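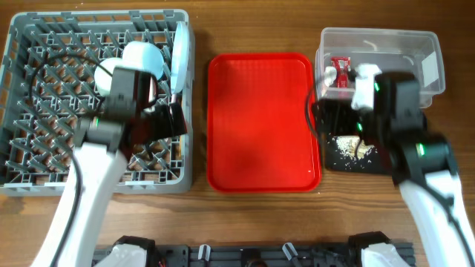

The two-arm table at Istgate, with the dish rack, red tray and clear tub laid out for work.

Istgate dish rack study: common questions

What is the study about?
We wanted to know if a robot trained on several table jobs at once does each one better than a robot trained on a single job. The method is called Ludex.

How was it trained?
A person guided both arms through the jobs 400 times in all. Ludex learns from those recordings. It is given no map of the table and no list of objects.

How was it tested?
We ran 50 trials of the rack job, moving the cups and plate to new starting places each time. A trial counted only if every piece was moved without a drop.

What was the result?
Ludex finished 38 of the 50. The version trained on the rack job alone finished 11 fewer.

What goes wrong most often?
Plates. They stand on edge between the pegs and the jaws have little room to close. Cups are easier, though two cups touching can still cause trouble.

Do the arms share one controller?
Yes. One model sends commands to both arms - we tried separate models in May and they got in each other's way over the tray.

Can I use the recordings?
Yes, for research. Ask through the Zornitz data page and say which job you need.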